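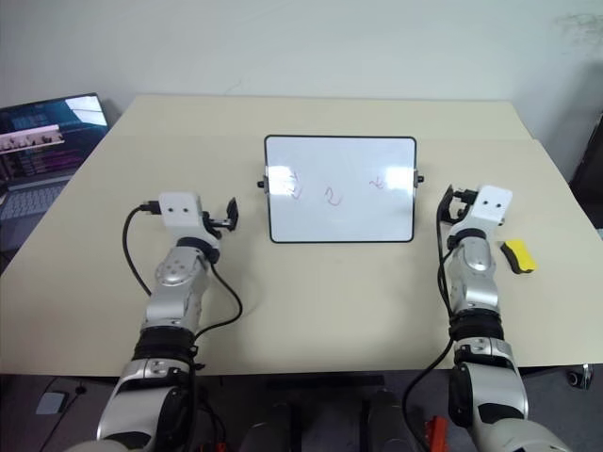
## 4. Data Collection

### 4.1 Task definition

The whiteboard task was chosen as the contact-rich member of the Cakoder suite. An episode asks the robot to steady a small upright board with one arm, pick up an eraser with the other, and remove marker strokes from the writing surface. The two arms have different jobs, and the job of each depends on where the eraser lies at the start. If the eraser is on the right, the right arm wipes and the left arm holds. The operator is free to regrasp but may not pass the eraser between grippers, as handovers are covered by a separate task in the suite.

Figure 3 shows the workspace from the head camera, as recorded for training. The board is held upright between two side knobs, which serve as the grasp points for the steadying arm. The eraser, yellow with a black base, lies to the right of the board. Three faint reddish strokes are present, of which the middle one resembles the numeral 2.

**Figure 3.** Head camera view of the whiteboard task. Both grippers are near the board. Glare covers part of the writing surface on both the left and the right.

### 4.2 Collection procedure

All demonstrations were recorded in July at the Lullville site by teleoperation. The operator drives both arms at once from a pair of passive leader arms, with gripper opening mapped to a hand trigger. Joint positions, commanded joint positions, gripper widths, and camera streams are written to one log with a shared clock. We did not use a force sensor at the wrist. Contact force during wiping is therefore not recorded directly, and the only trace of it in the data is the gap between commanded and measured joint positions.

Before each episode the operator places the board, draws between one and four strokes, and sets down the eraser. Early sessions used a fixed board position marked with tape. A policy trained on those sessions learned to close on the knob position from memory and failed when the board was moved by as little as the width of a gripper jaw. We dropped the tape and had operators place the board by hand, with a printed card drawn before each episode giving a coarse zone for the board and for the eraser. The cards do not set the angle of either object. Operators were told to vary it, and the resulting spread of angles is uneven, with most boards facing the robot nearly square.

Stroke content was left open. Operators drew digits, short curls, and squiggles, in any marker color available. Color matters more than we had expected. Dark strokes are visible at the input resolution under almost any lighting, while pale or partly erased strokes are not. We kept faint strokes in the set on purpose, because a board that has been wiped once often carries residue that a person would still want removed.

The episode ends when the operator presses a foot pedal. The written instruction is to press it after the eraser has been released onto the table and both grippers are clear of the board. In practice some operators pressed it on release, before retracting. These episodes were kept, but the final segment is masked in the loss so that the policy is not taught to stop next to the board.

### 4.3 Screening and labels

The raw set contains 1073 episodes. Each was replayed at double speed by one reviewer and assigned a status of clean, usable, or rejected. Clean episodes have a single grasp per object and a continuous wiping motion. Usable episodes include a failed grasp with recovery, a slipped knob, or a second pass over the same stroke. Rejected episodes are those with a fallen board, a dropped log, or a stroke left untouched.

We train on clean and usable episodes together. In a pilot comparison, removing the usable episodes made the policy smoother but left it with no response to a missed eraser grasp: the arm lifted, moved to the board, and wiped with an empty gripper. The recovery segments supply the only examples of looking back at the eraser after closing on nothing.

The reviewer also marks the frame of first contact between eraser and board. This label is used for evaluation only. A second pass by Nataša Krasniqi on a random subset of 200 episodes agreed with the first on status in most cases — disagreements were almost entirely between clean and usable. Contact labels were less consistent, which we attribute to the head camera's poor view of depth along the wiping direction.

### 4.4 Glare

Reflections from the overhead lights are the main nuisance in this task. A glossy board facing the head camera returns bright patches whose position changes with the tilt of the board, and a patch can sit directly over a stroke. In Figure 3 the left patch partly hides the first stroke, and the right patch lies near the third.

We considered two remedies. The first was a diffuser over the lights, which reduced the patches but changed the appearance of every other task recorded at the same station. The second was to leave the lighting alone and add variation. We took the second option and asked operators to tilt the board slightly from one episode to the next, so that strokes are hidden in some episodes and exposed in others under the same lights. No synthetic glare was added at training time. An augmentation that painted soft white ellipses on the board was tried and dropped, as it had no measurable effect on success rate and slowed the data loader.

### 4.5 Known gaps

The set is narrow in several respects. All episodes use one type of board and one type of eraser. The background is a plain off-white wall in every session, and the laptop behind the table was neither removed nor cropped out, so its lit screen is a distractor that moves little between episodes. We have not tested whether the policy depends on it.

Operator style is a further concern. The set was recorded by 2 operators, one of whom wipes in long horizontal passes and the other in short vertical ones. We store an operator index with each episode but do not condition on it. The Ziva baseline in Section 5 is trained on the same split, with the same masking of final segments, and is evaluated over 10 trials per board zone. The Ivanov baseline accepts only one arm's actions, so for that comparison the board is clamped and the steadying arm is parked at its rest pose.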